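Fleece going bobbly - what do you wash yours on?

Grutedham Household Board > Laundry

tivon14
Two fleece tops bought in November and both have gone rough. I wash at 40 with the towels. Is it the heat or the towels?

morganp
Towels. They shed lint and fleece grabs it. Wash fleece on its own, inside out, at 30.

davon_k
Disagree. I've washed mine with towels for 5 years and they're fine. It's the tumble dryer that does it.

morganp
Depends on the towels then. Mine were new and the fleece was covered.

hallway15
No softener either, it flattens the pile. I do a short wash and no dryer. Teal one close up, then the bedroom.

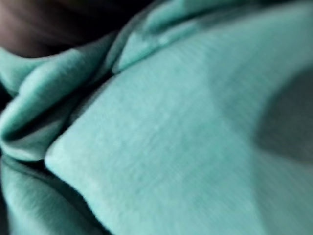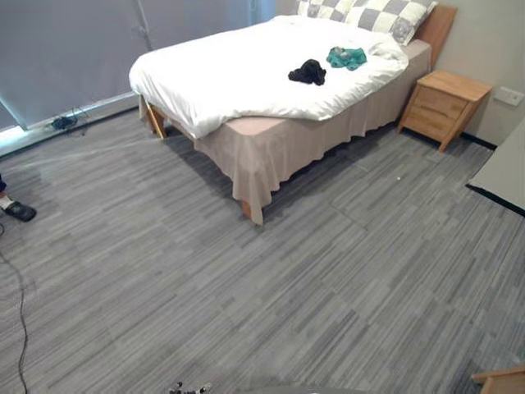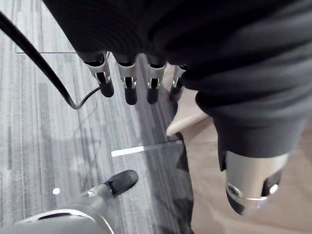

tivon14
Thanks. I do use softener, so that can go. What spin speed?

hallway15
800. Higher leaves creases in mine.

davon_k
1200 here and no creases. I still say dryer.

tivon14
I'll leave out the towels and softener on Tuesday but keep the dryer on low, and see how they come out.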